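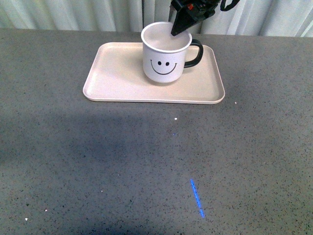 Gadisa Gidey wanted to know why the rooibos latte I posted back in February always comes out thin and a little sad, like somebody waved a tea bag over warm milk. Fair complaint! I went back and read my own recipe and I'd left out the whole part where you make a concentrate first. So let's do it properly this time.

You need loose rooibos, water, milk and something sweet if you like it sweet. I use the Kivia long cut because it's what my store carries, and it has a nice woody, almost vanilla thing going on. The Sulico blend is good too, but it has orange peel in it and I find that gets weird with dairy. Tea bags work in a pinch (tear them open, they're packed pretty tight).

Start with a small saucepan. Put in one cup of water and 2 heaping tablespoons of rooibos. Yes, heaping. Bring it up to a boil, then turn it way down and let it simmer for 5 minutes with the lid on. Rooibos doesn't go bitter the way black tea does, so if the phone rings and it sits there a while longer, you're fine. It should look like dark red maple syrup, only thinner.

Now strain it. The leaves are tiny needles and they get through everything, so use the finest strainer you own, or line a regular one with a coffee filter. I skipped this once and was picking bits out of my teeth all Sunday afternoon.

Next, the milk. Whole milk is my favorite, oat is a close second, and almond just disappears under the tea. Warm it slowly until it's steaming and stop well before it boils. If you have a frother, go nuts. If you don't, pour the warm milk into a jar, screw the lid on, wrap a towel around it and shake like crazy (only fill it a third of the way, and open it slowly over the sink).

Warm up your mug with hot tap water, dump that out, and pour in half a cup of concentrate. Stir in your honey now, while it's good and hot. Then add the same amount of milk, spoon the foam over the top and finish with a pinch of cinnamon. Rommel Maglaya swears by cardamom, and okay, that's pretty great too.

Leftover concentrate keeps in the fridge for a few days in a closed jar. It's lovely over ice with a splash of cold milk, and I've been stirring a spoonful into my oatmeal, which I can't recommend enough!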